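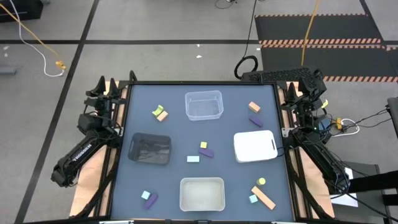 Page last changed: 29th May

Tips from the bench: when a sorting arm lets go

Our two arms spend most of their lives picking up little coloured blocks and putting them into bins and baskets, and for a long while they did it very nicely. Then in November the right-hand one began dropping things. It would close on a block, lift it, swing over towards the tray and let go halfway, and once it carried on down and gave the table edge such a knock that Genowefa heard it from the kitchen!

We blamed the program first, naturally, and lost two evenings to it. The trouble was a cable. It had been tugged a little at every full reach, and the plug had worked itself partly out, so the gripper lost power for a blink and opened. If yours does the same, these are the things I'd try, in this order.

Switch off at the wall before you put a hand anywhere near the fingers. A stopped arm may only be waiting, and mine gave me a nasty pinch (the bruise lasted 10 days).

Push every plug home, then move the arm by hand, with the power still off, to the furthest corner it has to reach. Watch the cables as you go. If one goes tight, give it more slack and tie it again, loosely.

Wipe the fingertips with a barely damp cloth. Dust from cardboard makes them slippery, and small cubes suffer long before the big bars do.

Run at a quarter speed for 20 pick-ups before you trust it again – I use the small yellow cube, as it's the fussiest thing we own. Stay within reach of the switch while it runs.

Keep loose leads off the floor where people walk. Ours is carpet tile, and a lead lying across it is easily missed when you're carrying a tray of tea. Striped tape round the mat helps visitors see where to stop, though Roman still steps over it.

Gebremedhin wrote to ask whether a soft mat under the work would save the blocks when they fall. It does, but a thick one upsets the heights, so measure again afterwards.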